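Gripper pads, second attempt

September 26, 2020

I said in May that I would write up the pads when I had a set I was willing to leave alone. I now have a set I'm willing to leave alone for a while, so this is the write-up. It's long, and most of it is about glue and rubber.

For anyone who landed here from a search: I'm building a small two-finger gripper at home. It's worked by hand for now. You hold the tool, pull a trigger, and two fingers come together and stay parallel while they do it. Later the same fingers go on the end of an arm, which is half built and has been half built since last winter. I call the whole project Grodby. That was the name on the box I kept the first parts in, and it stuck.

The hand-held stage was Jozef Hoekstra's idea. He has the bench next to mine at the Karngate workshop, where I go when I need a drill press or a table that doesn't have to be cleared for dinner. His argument was that I was trying to debug a motor, a controller and a finger shape all at once, and that a hand is a very good motor. I resisted for a couple of months and then did it his way. I have learned more about fingers since then than in the year before.

The first pads were flat. I cut them out of a sheet of soft rubber left over from a door seal and stuck them on with contact cement. They held a block of wood well, and they held a mug handle well enough. They were bad on anything round and firm. A round thing touches a flat pad in one small spot on each side, and if those two spots aren't exactly across from each other the thing rolls out and goes across the table. I could get a tangerine to leave the gripper at a surprising speed.

Then I tried foam. Foam was better at wrapping around things and worse at everything else. It took a set overnight if I left the fingers closed, and it tore along the glue line after a few evenings. It also hid what was going on. With the flat rubber I could feel through the trigger when the fingers met something. With foam there was a long mushy stretch and then a stop, and the stop told me nothing about how hard I was squeezing.

So the second attempt is cast silicone with ribs. The ribs run across the finger. Each one bends a little by itself, so a round object presses a few of them down and the ones on either side stay up and keep it from rolling. This isn't my invention. Plenty of grippers do it and I should have started there.

I printed the molds at home. The first mold was a waste of an evening: I had modeled the ribs with straight sides and sharp corners, and the silicone wouldn't let go of them. I pulled half the ribs off getting it out. The second mold has a slight taper on each rib and a small radius at the bottom, and the pad peels out from one end with no drama. I also split the mold in two pieces, held with screws, which I would recommend even if you think you don't need it.

Mixing notes, for my own use as much as anyone's. Weigh both parts, don't eyeball them. Stir slowly, scrape the sides, stir again. I don't have a vacuum chamber, so I pour in a thin stream from high up into one corner and let it creep across. Then I tap the mold on the table for a few minutes. There are still bubbles. On the back face they don't matter. On the ribs they do, and of the pads I've cast so far, 4 had a bubble right at the tip of a rib and went in the scrap tin.

Attaching them was its own problem. Silicone doesn't like to be glued to anything except silicone. What I ended up doing was casting the pad around a thin perforated strip, so the silicone goes through the holes and locks on, and then the strip is what gets fastened to the finger. It adds a step, but I can swap a pad in a couple of minutes, and I've swapped them a lot.

Testing is done at home in the evening, and it's done with whatever we bought that week. I used to test with printed shapes, balls and cylinders and so on, and they're useful when you want the same thing twice. But they're all hard and all the same texture and I got good at picking up printed balls. Fruit is more honest. Every piece is a different size, the skins are different, and if you squeeze too hard you find out.
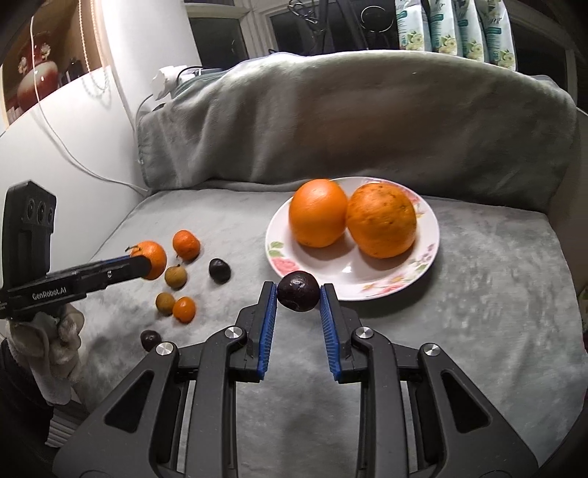
I also stopped testing on the bare table. On a hard surface the fingertips hit the table before they get under the middle of a small fruit, and I spent a lot of time fighting that when I wanted to be looking at the pads. A soft surface gives a little and lets the tips go lower. It does mean I'm cheating compared to what the arm will have to deal with, and I'll have to go back to the hard table at some point. For comparing one pad to another I think it's fair.

What I've found so far, by kind of fruit.

Mandarins are the easiest. The skin has some give and some grip, they're light, and the size suits the opening. A short stem on top can catch on a rib if you come at it from the wrong side, but mostly it doesn't matter. If a pad can't hold a mandarin it isn't worth trying on anything else, so that's always the first test.

Passion fruit is more interesting. When they're smooth they're slippery and quite hard, and the flat pads couldn't hold them at all. When they get wrinkled the ribs find the wrinkles and the grip is much better. So the same pad can pass one day and fail another depending on how old the fruit is. I now try to keep a smooth one and a wrinkled one going, which is hard to arrange.

Longans are small and light and the skin is rough. You'd think rough would be good. The trouble is that they're small enough to sit between the tips only, where there are fewer ribs doing the work, and a small error in where I close pushes them out forward. I think the tip needs finer ribs than the rest of the pad. That's the next mold.

Full-size oranges are too much for this version. I can get the fingers on one and lift if I'm careful, but the contact is all at the widest part and the weight makes it want to swing. I don't count that as a failure. The fingers were never meant for it. I still try it at the end of a session out of curiosity.

The other thing I measured, in a rough way, was wear. I rigged the trigger to a counter and a crank and let a pair of pads open and close on a rubber ball. The plan was 1,000 cycles and then a look. At 1,000 there was nothing to see, so I kept going in the evenings while doing other things, and stopped at 1,748 when the crank arm came loose. The pads were fine. One rib had a small nick near the edge, and I think the nick was there from the mold. The crank arm was held on with a set screw and no flat on the shaft, so I can't blame anyone but myself.

Cost came up in the comments last time. I haven't kept good records. Silicone is the main thing, and a pair of pads takes very little of it; I'd guess about 15 pairs from the small kit, if you don't throw out as many as I did. The kit came from Lapointe, a supply shop a short drive from Karngate that sells mostly to people who make prop hands and masks. They were patient with my questions. They suggested the softer grade, I bought the firmer one, and I went back for the softer one two weeks later.

On that: the firmer grade holds its shape well and feels precise, but the ribs don't fold over enough and it behaves a lot like a flat pad with lines on it. The softer one folds properly. It's also stickier and picks up every bit of fluff it touches. I rinse the pads under the tap and let them dry before each session. If I skip that, the grip drops off enough that I can feel it, and notes from two different nights stop meaning anything next to each other.

Jozef thinks I should stop casting and move on to the arm. His view is that the pads are good enough and that I'm polishing them because the arm is hard. He may have a point. The elbow joint has been sitting in a drawer with one bearing pressed in crooked, and I haven't looked forward to pulling it. But I'd like to do the fine-rib tip first, as the mold is already drawn.

Some people asked for the mold files. I'll put up the second version once I've fixed the screw bosses, which are too close to the edge and crack if you tighten them with any enthusiasm. The first version isn't worth anyone's filament.

There's also an open build evening coming up at Flidau, and I've said I'll bring the gripper and the scrap tin so people can handle the failed pads next to the ones that work. If you're nearby, bring something round to pick up. I'd especially like to try plums, and I haven't had any in the house since I started this.

Next post will be either the tip mold or the elbow bearing, whichever one I get to first.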